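Paint bench notebook
January, started at 7:40 in the morning, finished after supper

Casein paint, the pink and the blue, continued from the last entry

Cold in the shop when I came in, and the little heater took its time as usual, so I had a good long look at the test boards with my coat still on and a cup of coffee in my hand. I do recommend this to everybody. You see a lot more when you can't start working yet. The pink boards from the Luangrath lime have dried much flatter than I expected, with hardly any streaking, and the ones made with our old borax recipe have that faint shine along the brush marks that I have been complaining about since the fall. I had half talked myself into thinking it was my brush. I no longer think it was my brush (sorry, brush).

For anyone reading who missed the earlier pages: we are trying to get a skim milk paint that keeps its color from one batch to the next, so the chairs and cupboards for the Sirnley reading rooms don't come out in eleven kinds of pink. The order is for two colors only, a soft pink and a middling blue, which sounded so easy when I wrote back and said yes.

Batch for today, pink. I weighed out 200 grams of the dry casein and let it soak in cold water while I ground the pigment. The soaking went overnight last time and I don't believe it did any good at all past the first few hours, and it made the room smell like the inside of a thermos. This time I gave it three hours and it swelled up just the same, nice and soft, no hard little grains when I rubbed it between my fingers. Then the borax in warm water for half of it and the lime putty for the other half, stirred separately and left alone for twenty minutes. The borax half went to honey very quickly. The lime half sulked, as it always does, and then came together all at once while I was looking for the strainer.

Strained both through the old curtain cloth. Birger Öberg has been telling me to buy a proper paint strainer for as long as I've known him, and he's probably right, but the curtain still works and I've got yards of it.

Pigment next. This is where I think most of our trouble has been living. The red earth we get in the Fovenel tubs is lovely stuff but it is not the same from tub to tub, and I have been scooping it by the spoon like somebody making cocoa. Weighed today, a level spoon from the old tub and a level spoon from the new one are far enough apart that I felt my ears get warm. So from now on pigment gets weighed, always, on the small scale, and the spoon goes back to the kitchen. I wet it out with a splash of alcohol first and ground it with the glass muller until it stopped sounding gritty, and then went on a bit longer, mostly out of enjoyment.

The pink wants a tiny amount of blue in it or it goes to salmon as it dries. I know this and I forget it every single time. With the blue in, it comes down to something closer to mauve, quite grown up, and it sits beside the blue without either one shouting. I had the two colors next to each other on my mind all through lunch, how a big flat stretch of one changes what you think of the other, and how a gray bit of hardware between them calms things down.

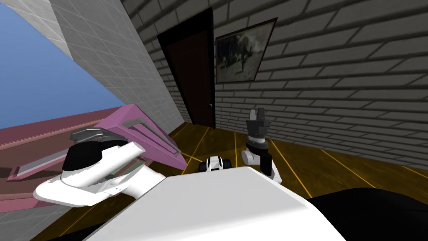
Blue with a gray bar handle:

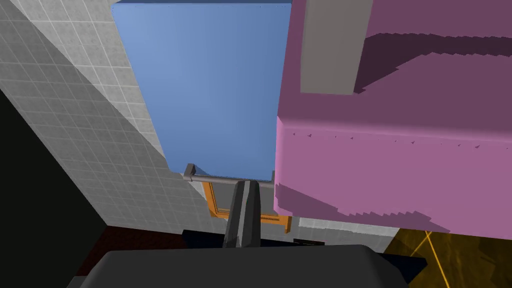 Back to the bench. In the afternoon I did the rub tests, white cotton rag, dry first and then damp, on every board that had had at least a week. Dry rub, nothing at all from the lime boards and a little pink dust from the borax ones. Damp rub, the borax boards gave up color right away, more than I would be happy with on a chair that children are going to sit on in wet coats. The lime boards gave up a trace, and after that nothing more. I went over the same spot until my wrist got tired.

I also tried a coat of thin linseed oil on one corner of each. It darkens the pink a good deal, and it turns the blue into something I would call stormy if I were writing the catalog. Very handsome, but it's not what they ordered. Wax keeps the color much truer. It does leave the surface a bit slippery under the hand, and it needs doing again every year or so, and I can't promise that anybody in Sirnley will be doing that. Leaving the question open for now. If you have an opinion, write it in the margin, there's plenty of room.

The blue gave me more trouble than the pink, I should put that down too. Ultramarine does not care for some kinds of lime, or so I was taught, and I've read arguments in both directions. What I can say is that board 267 (blue, lime, two coats, no oil) has kept its color in the south window since the leaves came down, and the strip I covered with card looks just like the strip I left bare. Held them up to the door, held them up to the lamp, called Birger over, and he couldn't find the line either until he felt for the edge of the tape mark with his thumb. Board 299 is the same blue with the borax binder and it's gone a little chalky at the top. The color under the chalk seems fine. I wiped it with a damp cloth and it came back, then dried chalky again within the hour.

Thickness: I keep making the second coat too heavy. I can tell from the cracking on the end grain, fine little lines like an old teacup. The first coat should be like skim milk and the second like whole milk, and I make the second like cream every time, wanting to be done by dark. Two thin coats and a third if it asks for one. I've now written it on masking tape and stuck the tape to the jar lid.

Butden sent their price for the lime putty in the larger tubs, and it's fair, with the freight being the painful part as ever. One tub would see us through the whole Sirnley job and the benches after it, if we keep it wet under a couple of inches of water and remember to put the lid back on. (I am looking at all of us, myself included.) I'd like to order before the month is out. The Luangrath lime is a shade smoother, but they only sell it in small bags and we'd be forever opening new ones and starting the color matching over again.

Grinding speed, a side note that I don't want to lose. We ran the leftover blue through the bench mixer at 3,000 rpm to see if it would save us the hand grinding. It made a beautiful foam. A really splendid foam, it stood up like egg whites, and it was still standing when I swept up. Brushed out, it leaves pinholes all over the board. There may be some use in running it slowly and letting it rest under a damp cloth, and Birger wants to try with a drop of pine oil, which he says his grandmother used for soap. I've left him a jar on the second shelf with his name on it.

Left to do:

Third coat on the four pink lime boards, thin.
Weigh both Fovenel tubs and write the weight per spoon inside the cupboard door, just so we know how bad it was.
Wax on half of one blue lime board, and leave the other half alone until spring.
Write to Sirnley and ask whether the shelves get sun in the afternoon. I should have asked in the first letter.
Wash the curtain cloth.

The mixed paint is in the cold pantry, two jars, labeled. It'll be good for three days, four if the weather stays like this, and after that please don't anybody open it indoors.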